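# Speaker notes: Ternermont robotics club, September open evening

**Slide 1, hello**
- Thank Dragica Petek for the room and the extension cords.
- I'm Girish, I coach the towel team. Yes, we have a towel team!

**Slide 2, why towels**
- A box stays a box. Cloth changes shape every time you touch it, so every grab is a new problem, and the kids love that (so do I).
- Ask the room: who folds in thirds at home? Wait for hands.

**Slide 3, how the students work**
- 2 people per session. One runs the arms, one writes the log.
- Log so far: 651 tries, all tagged by the students. Good ones, bad ones, weird ones.
- Read out one entry from the Bitstead notebook, the one that just says "corner went under, AGAIN."
- Almost 60 of the tries are only about letting go. Opening the fingers without dragging the cloth along is harder than picking it up. Slow down here, it's my favorite part!

**Slide 4, what's next**
- Drovden meet: 6 folds, one small towel, no resets.
- Second-years want to try a T-shirt. I said towel first. They're still asking.
- Sign-up sheet is by the door, no coding needed to start.

**Slide 5, leave up during questions**
- If someone asks about grip force, hand over to the students. They explain it better than I do. 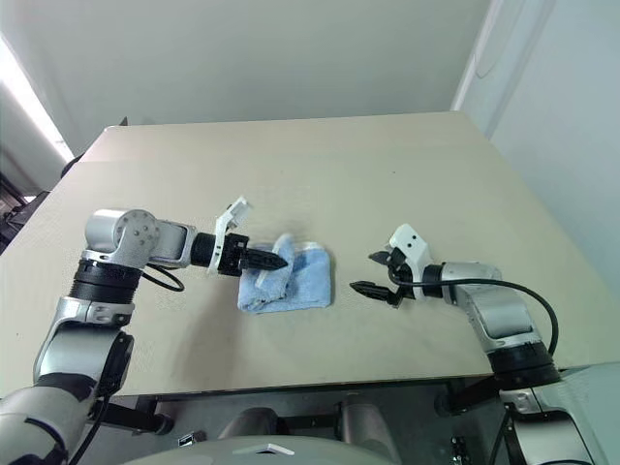 *Left gripper on the folded towel, right gripper open beside it.*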